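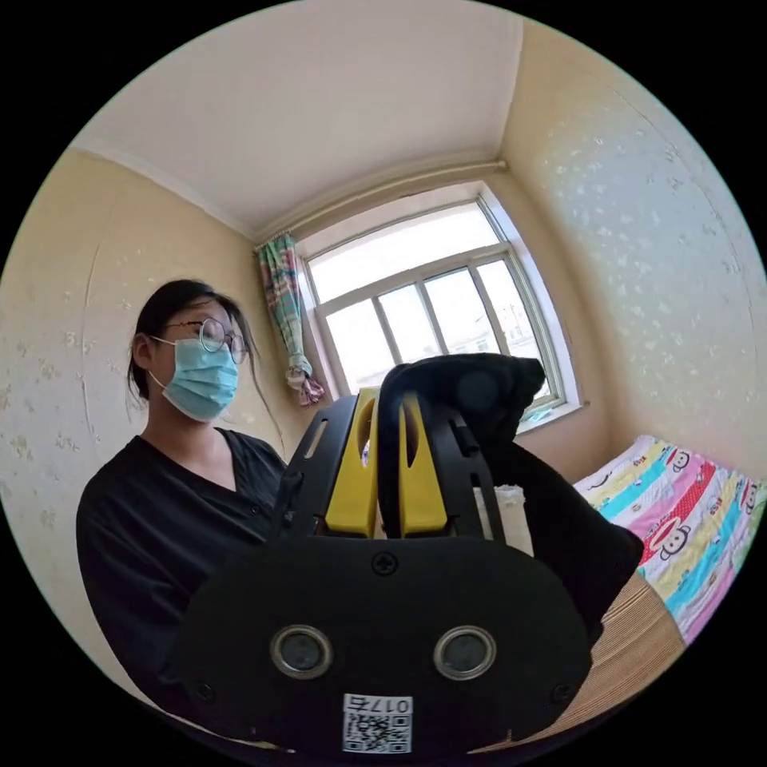 Esura Project: Progress Report to the Erkdale Grants Office
Prepared by Ashton Wihongi, 6 Dec 2021

1. Where we are

The short version is that the cable library is in good shape, the protective device library is in fair shape, and the report generator has opinions of its own. We are on budget and a little behind schedule. The reasons for the second part take up most of section 3, so anyone who only wants the reasons can skip ahead.

As a reminder, the grant pays for a cleaned and documented set of equipment libraries for Runico, the one-line and fault study package used by most of the small municipal utilities we work with. These utilities have been sharing library files by email for years. Each one has added its own cables, fuses and relay curves, and each one has its own idea of what to call them. Our job is to merge the files, check the entries against manufacturer data, and hand back a single library that gives the same answer no matter who opens it.

2. Work completed

Cable library. We received 4,000 cable entries from the participating utilities. After removing duplicates and the entries labeled TEST, TEST2 and DO NOT USE (several of which were being used), 3,310 remain. All of these now have a conductor material, an insulation type, a temperature rating and a source document. Impedances are entered per 1,000 feet throughout. The old files mixed feet and meters without saying so, and this explains a voltage drop study that one member had been puzzling over since before the project began. They have taken the news well.

Naming. Every entry now follows the naming rule in the October draft: size, material, insulation, voltage class, in that order, with no spaces. We had one long meeting on the spaces. The minutes are available to anyone with trouble sleeping.

Fuse curves. The expulsion and current-limiting fuses have been redrawn from published minimum melt and total clearing curves. Where an old entry had only one of the two curves, we went back to the manufacturer's sheet and entered the other. Two discontinued product lines are still missing their total clearing curves, and those entries are flagged in the comment field. Runico will still let you coordinate against a flagged fuse. It will show a yellow triangle while you do it, and most users have learned to ignore yellow triangles.

Test feeder. Petchrat Engineering built the sample one-line we promised in the application: a substation transformer, three feeders, and enough taps and reclosers to annoy the coordination module. Fault currents from the sample match Petchrat's hand calculations at every bus they checked. They did the hand calculations first and sealed them in an envelope, a real paper one, which seemed theatrical until we needed it.

3. Work that is behind

Relay library. We planned to have the overcurrent relays finished by now. The time-current equations are fine. The trouble is the tap settings. Older electromechanical relays come with fixed taps, and Runico stores these as a text list separated by commas. Some users typed semicolons. When the program meets a semicolon it reads the first tap, drops the rest, and reports no error. We found this when a relay with a perfectly ordinary tap range refused to be set at anything but its lowest value. We now have a checking script that reads each list and complains loudly, and we are working through the complaints.

Transformer defaults. The application said we would review the default X/R ratios. We have started. The defaults turn out to come from a table that nobody can trace, and until it has a source we don't want to put the grant's name on it. For the moment the field is left blank, and Runico asks the user to fill it in. Users dislike being asked. I have some sympathy, but I would sooner have them annoyed at a dialog box than confident in a number from a lost photocopy.

Report generator. It still prints the library version on page two and an older library version in the footer. The vendor calls this a known item. We asked what is known about it and are waiting to hear.

4. Changes to the plan

We would like to move 90 staff hours from training to relay checking. The training sessions will still go ahead, with the two introductory modules combined into one. The people who signed up have all used the software for years and were going to sit through the first module out of politeness. The total budget does not change.

We are also dropping the printed manual. The original plan called for 300 copies, and when we asked the members how many they wanted, the replies were courteous and mostly changed the subject. The manual will be a searchable file shipped with the library. The printing money stays unspent for now, and we would welcome your view on whether to return it or put it toward a second test feeder, this one with a network section.

5. Risks

The main risk is that a member keeps using an old file after the new one is released. Runico does not warn you when a one-line was built on a different library; it matches by name and hopes. Because we changed the names, an old one-line opened against the new library will show missing cables instead of wrong ones. We consider this an improvement. We expect phone calls anyway, and have written a conversion table so that the calls can be brief.

6. Next period

Finish the relay tap corrections and rerun the test feeder against them.
Find a source for the X/R table, or replace it.
Send the release candidate to three members for trial use on live studies.
Hold the combined training session.
Ask the vendor about the footer again.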